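Grokurberg Housing Cooperative
Building Services Meeting – Minutes, March

Chair: Perihan Erdem
Minutes: Yazıcı
Start: 6:30 p.m.

1. Minutes of the previous meeting

Approved with one correction. Under item 4, "supply riser" should read "return riser."

2. Hot water circulation, Block B

Yazıcı presented the readings from the return line. The temperature at the far end of the third-floor branch remains below the setpoint between 5 and 7 a.m. The balancing valve on that branch was found fully open, so no further adjustment is possible there. Drulach has proposed throttling the first-floor and second-floor branches before any pump replacement is considered. Agreed. Drulach to carry out the adjustment and log temperatures for 17 days.

A member asked whether the pump timer could be disabled in the meantime. Agreed, pending the result of the log.

3. Water meters

The main meter read 2233 cubic meters at the last reading. The sum of the apartment meters does not match the main meter for the same period. Two possible causes were discussed: reading dates that differ between blocks, and the unmetered tap in the bin store. A submeter will be fitted to the bin store tap. All apartment meters are to be read on the same day next time.

4. Insulation of basement pipework

Onero submitted a quote for 100 mm insulation on the main distribution pipes. The existing brackets do not leave enough clearance along the north wall. Onero to requote with a reduced thickness for that section and to price new brackets separately – the two figures must be shown on separate lines.

5. Common room kitchen 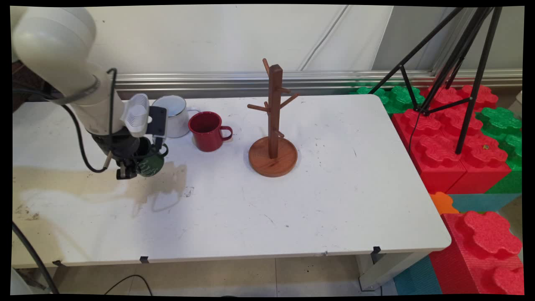 The under-sink heater takes too long to recover after heavy use. Descaling was last recorded two years ago. To be descaled before a larger unit is priced. The spending limit for this item is 200, parts included.

The isolation valve below the sink is stiff and will be replaced during the same visit.

6. Actions

Drulach – branch adjustment and temperature log, Block B
Onero – revised insulation quote
Yazıcı – submeter for bin store tap, notice to residents on meter reading
Perihan Erdem – book descaling and valve replacement

7. Any other business

Access to the Block A plant room: the spare key is to be signed out in the log book, including by contractors.

Meeting closed at 7:50 p.m.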